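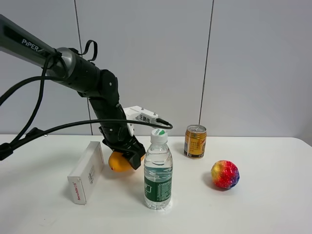
Lemon in the water bottle, or lemon on the side?

antigoni_k
Jul 24, 2021
Hi all! My daughter and I have been arguing about this since June, so I'm bringing it here. I buy lemons by the bag (13 in the last one, bless them) and every morning I cut one up and push the slices down the neck of my water bottle. She says it's a terrible habit and I should squeeze the juice into a glass like a normal person. What do you all do? I do love how cheerful a yellow lemon looks sitting on a white table next to the water, I'll admit that's half the reason I keep buying them.

Panya T
Oh, I'm with your daughter, sorry! Getting old slices back out of a narrow neck is misery. I roll the lemon hard under my palm first, then squeeze half into a glass and save the rest for supper.

gavalas_v
I have to disagree with Panya, and I say it with love. Slices are the whole pleasure of it! I cut mine thin, and a chopstick gets them out again (mostly). Wash the peel well, though.

Panya T
A chopstick! Vasiliki, you have more patience than I ever will.

beathag
Juice only for me, 2 spoonfuls, and I freeze the extra in an ice cube tray. The cubes won't fit a small bottle, so there's that.

antigoni_k
Well, I'm trying the chopstick tomorrow and I'm not telling my daughter.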